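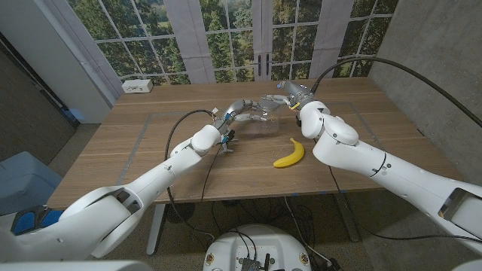

Slide 1. The Raslow table, both arms over the taped area, clear container and banana.

Good morning. My name is Gayan Pramanik and I work on data collection at Grorngate. (Wait for the door to close.)

I leave this slide on the screen for the first part. Please look at the two hands. On the left arm we have the hand with many fingers, on the right arm a simple gripper. People ask me why we did not choose the same for both. We wanted examples where the system must decide which side does which part of the job.

The task on Raslow is small: fruit goes in the container. One recording of this we call an episode. The operator starts, does the task one time, stops, and gives it a mark: good, usable or throw away.

Say the numbers slowly:
478 episodes recorded
400 kept after review
17 objects in the full list
3 operators

The tape. We put all objects inside the gray rectangle before each episode starts. In December we worked without tape, and the start positions moved little by little to the side which was comfortable for the operator. The model learned this habit very well — too well. (Pause, people usually laugh.)

The clear container. It is difficult to see against the wood, mostly you get the shiny edges. My colleagues at Skusine proposed to change it for a colored one. I said no, and I will defend this in the questions.

The window. Daylight changes during a session, so we write the hour in the notes of every episode. We do not close the curtains.

Slide 2. Review tool, called Sultana. Show the short clip only if there is time. Explain that a second person gives the mark again, without seeing the first mark. If they disagree, the episode waits for Tue 14 February, when we sit together and go through all of them.

Slide 3. Failed episodes. Do not hurry here. We keep a dropped object if the operator picks it up again, and we cut nothing from the middle.

Questions. Repeat each one into the microphone before answering.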